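3 min read

From: Rosalind Calloway
To: Picture Book Makers list
Date: 6/21/21
Re: Anyone sold their own books at a craft fair?

Sunita Villanueva wrote:

> Hi all, longtime lurker. My first picture book (the one about the goat
> who runs a ferry) is back from the printer and I have boxes of it in the
> hallway. There's a fair in Quintanilla in October and a table isn't
> expensive, but I've never sold a thing face to face in my life. Do I
> bring the original drawings? Do I sign them all ahead of time? I'm also
> stuck on the second book and would love to hear how other people get
> going again.

Sunita, congratulations! Boxes in the hallway is a wonderful stage, even if you keep stubbing your toe on them.

I did the Quintanilla fair with my heron book and I'd go again. Don't sign ahead. People love to stand there and watch you do it, and if a kid is with them you can ask what animal they like and draw a tiny one under the name. I got asked for a squid. My squids are terrible and she was thrilled anyway.

Bring a few originals, but the small ones, and put them behind you where sticky fingers can't reach. I brought 11 and sold two, both to people who hadn't even opened the book. Prints did much better. I had them at $20 and should have brought a second folder of them, because by lunch I was down to the ones with the crooked margins.

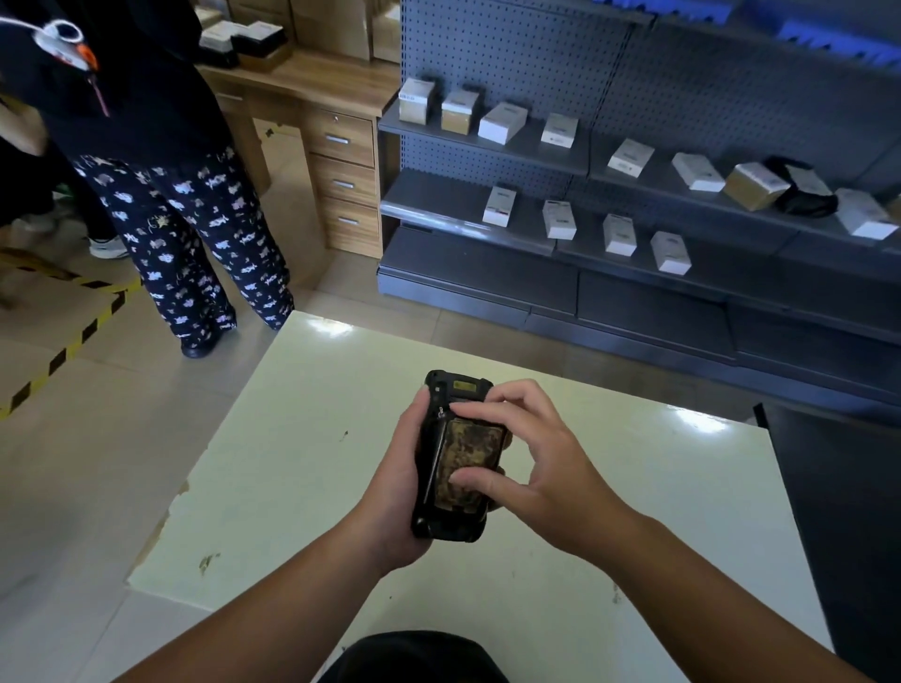 Hands on a handheld scanner, back side up, over the shop table.

As for paper, I've switched to Nomden for anything with a wash on it (it's heavier and it takes scrubbing out, which I do a lot). My old pads buckled so badly that the heron looked like he was standing in a bathtub. Celtari ink on top, let it sit overnight, then color. If you go in too early the lines creep and you'll say words that don't belong in a picture book.

The second book, oh boy. Mine took up to two years to get moving, depending on whether you count the months I spent sharpening pencils. What helped was drawing the same character doing dull things, like waiting for a bus or looking for a sock, with no story at all. One day she was annoyed about the sock and I wanted to know why. Maybe your goat needs a day off the ferry?

Also, take a cushion. Those folding chairs are brutal.

Write me off list if you want to see my table layout, I have a sketch of it someplace.

Rosalind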